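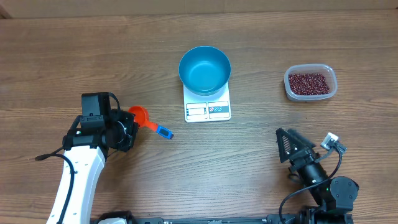

Kitchen scale drifts while I add flour slowly

Posted by Flevska
Viewed 3,442 times

I bake bread twice a week and weigh everything in grams. When I pour flour in quickly the reading looks right. When I add the last bit with a spoon, the display sits still for a while and then jumps, or never catches up at all. Yesterday I tipped the finished flour into a second bowl, zeroed the scale and weighed it again. It came out 20 g over. Fresh batteries made no difference. Is the load cell going bad, or am I using it wrong?

Nana Amoah
Accepted, 152 votes

The load cell is probably fine. Most household scales run a routine called zero tracking. If the weight changes very slowly, the firmware treats the change as drift from temperature or humidity and cancels it. Small spoonfuls with pauses between them look the same as drift. Some models do this only near zero, others at any stable reading.

To check, put a full jar on the scale and note the number. Add salt a pinch at a time, waiting a few seconds between pinches. Then lift the jar off, let the display settle and put it back. If the second number is clearly higher than the one you had before lifting, tracking is absorbing your additions.

Ways around it:

Add in larger steps, 2 g or more at once.
Press lightly on the rim of the bowl and release it before you read the display. This forces a new measurement.
For yeast and salt, weigh the whole container and take out what you need. Removing one good scoop is a fast change and gets registered.

Also check the auto-off time. If the scale shuts down mid-recipe, it takes a new zero with the bowl on it when it wakes — your running total is gone.

Skulow

Mine did this and I bought a new one. Works now.

Eveo

Agree with the first answer, with one addition. Keep the scale on a hard, level surface. A folded towel or a soft mat lets the feet sink unevenly and can throw the reading off by several grams. If the error is the same at every weight, check it against something known before blaming the software. A US nickel is 5 g, so a stack of them works as a test weight.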